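Open day at the Ristovero workshop, Thursday, September 10, 2020

So I finally made it to the Ristovero open day! I've been meaning to go for ages (they only do it twice, once now and once in December) and every time something comes up. This year I just put it in the calendar, took the day off and got on the bus. The 468, if you're coming from the station – it drops you right by the gate, and from there you follow the paper arrows.

If you haven't heard of the place, it's an old bindery that got turned into shared workrooms. Furniture people on the ground floor, small product people upstairs, and a sort of store at the back where they sell off samples and seconds. You pay $4 at the door and that gets you a coffee and a map. The coffee was fine. The map was upside down compared to the building, so I spent the first bit of the visit walking confidently toward the restrooms.

I started downstairs with Podamus, who make shelving and not much else. I love shelving, I can't help it. They had a whole wall of uprights in different finishes and let you clip the shelves in and out yourself, and I was there way longer than I should have been. The price list made me wince a little, $329 for the tall unit, but you can add to it later and it doesn't wobble when you lean on it (I leaned on it a lot).

Then up the stairs to Tekance, which was the part I'd come for. They do plain tables and the trays and bits that go on top of them. I've got a desk at home that is basically a pile with legs, so I was paying attention. Their rooms are very bare compared to downstairs, gray polished floor, white furniture, and after all that sawdust it was quite restful. The table I liked best was a simple white rectangle with a little round grommet hole in one far corner for cables, and a shallow light gray tray sitting on it with rounded corners and a raised rim. Nothing in the tray, nothing else on top. Mine has never looked like that for a single day. 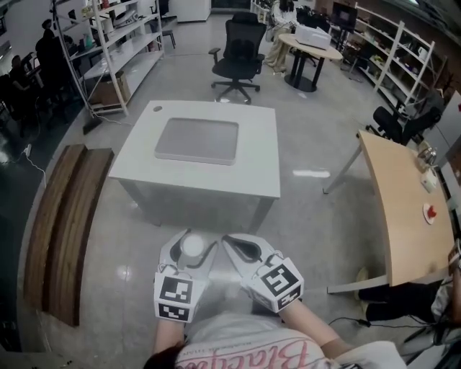 A woman next to me at the coffee table later on wasn't sold on it at all. One hole in one corner is no use if your outlet is on the other side of the room, she told me, and she'd had a white desk for 5 years and would never go white again, every pen mark shows. Fair point about the pens! I said you could just turn the table around, and she said then you'd be sitting facing the wall. We left it there.

I still want the tray, though. I kept thinking of the stuff that lands on my desk every evening – keys, mail, the earbuds I can never find – and how nice it would be to have somewhere with an edge on it. The rim is what does it for me. My current system is a dinner plate.

Last stop was the back store, where Nakajima had a stand with hooks and small lidded boxes. It was packed and hot back there and the line went out into the yard, so I grabbed two hooks and a box with a scratched lid and called it a day. No trays in the seconds bin, I did check, twice.

Wear flat shoes if you go, the stairs are steep, and bring cash for the door. I missed the 3:15 bus home and ate a cheese roll on the wall outside until the next one came.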